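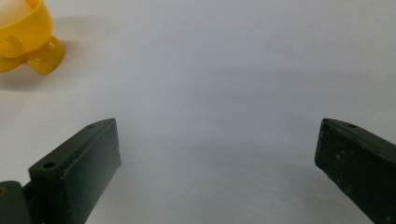
Morag Leckie would swap finger pads on the calendar, every 5 weeks, and be done with it. Her message to the Plunditz list last week put it in one line: a pad costs less than the argument over whether it is worn. Several people agreed with her, and I am writing to disagree.

Opinion
15 Mar 2020
By Josué Holanda

Home | Articles | Tooling | Letters | Archive

A scheduled swap treats the pad as a filter. It assumes that wear follows time, and on a two-finger hand tool it does not. Wear follows what gets picked, how hard the operator squeezes, and how square the fingers sit to each other. On our bench one pair ran 1000 grasps on molded plastic toys with no change I could measure. The next pair, same material and same batch, was slipping by 300. The cause was a left finger that had been put back slightly twisted after cleaning.

Under Leckie's rule that second pair would have been replaced on the due date, by a new pair mounted on the same twisted finger. The new pair would have gone the same way. The log would show two swaps, both on time, and no fault.

A pad surface is a record. Fine scratches over the whole face are normal and can be left alone. Scuffing on one finger only is worth ten minutes, and the screws come first. Ours are small and they go into plastic, so they back out a little at a time. I check the two along the top edge, then the block at the base. If the screws hold, I close the fingers on a strip of paper and pull. The paper should drag evenly from tip to root. If it comes free at the tip, the fingers are splayed, and a fresh pad will hide that for a few days at most.

Dust needs separate mention. Pale specks on a dark pad look like wear and often wipe off. Wipe first with a damp cloth, let it dry, and then judge. I have seen good pads thrown out at Frota over what turned out to be packing dust.

Small glossy parts show up a bad pad sooner than anything else. A rounded foot on a shiny toy gives the finger very little contact area, and a pad that still lifts a cardboard box all day will let that part roll out. Test on the worst part in the bin. Our check at the bench is 100 lifts of one such part on a flat white board, good light, same operator. The number of drops goes on the sheet with the state of both pads.

The cost argument is true as far as it goes. Pads are cheap. A tool that drifts out of line through three pad changes is expensive, and the money comes out of the hours spent throwing away bad picks. I would keep the calendar for looking and take it away from replacing.

Comments (3)

Sem Kramer
Paper strip test works, but use the thin stuff. Printer paper is too stiff on our fingers and passes everything.

Tarcísio Cavalcanti
Agree on the twist. We put a paint line across the finger and the block so you can see it when it moves. Does anyone still use thread lock on plastic? It cracked two of ours in August.

Morag Leckie
Fine for a bench with one tool. With a rack of them and three shifts I still want the date on the wall. I'll add the screw check to the swap card, though.

Previous | Next | Back to Tooling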